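The Pencil at Poltari

Ziad Majali had been writing the same letter to his sister for 271 days, and he would have gone on writing it quite contentedly if Dalal Haddadin had not taken away his pen.

She did it kindly, the way she did everything. She ran the café at Poltari, where he took his coffee with too much sugar every morning, and she had watched him start "My dear Tatine" and cross it out so many times that she knew the sound of it from the kitchen.

"Use a pencil," she said, and put one down by his saucer. "A pencil doesn't mind if you change your mind."

Well, he sulked a little, as men of his age are allowed to, and then he picked it up. 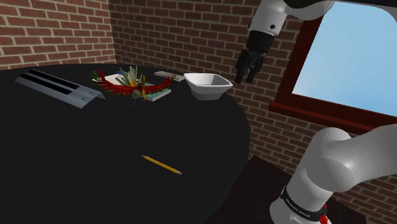
A yellow pencil on a round black table.

What he wrote first was about the fig tree, and whether it still leaned over the wall, and then about their mother's blue coat, and only after that — with the coffee long gone cold — about the quarrel. It had been over 4,000 dinars and a house neither of them had wanted to live in. Written down in pencil it looked very small, and he sat and looked at it until Dalal came to wipe the tables.

"Is it finished?" she asked.

"It's got to the part where I say I'm sorry," said Ziad, "so I suppose it's nearly there."

She brought him an envelope, and a second coffee, and let him borrow the good stamps from the drawer.

Last updated: February 21, 2023

Comments

Rami Qaisi: My uncle and my father went years like this over a car. Sending this to both of them tonight.

Gerd Ehlers: Lovely. But does Tatine write back? Please tell us she does!

Nizar Moussa: I like that the fig tree comes first.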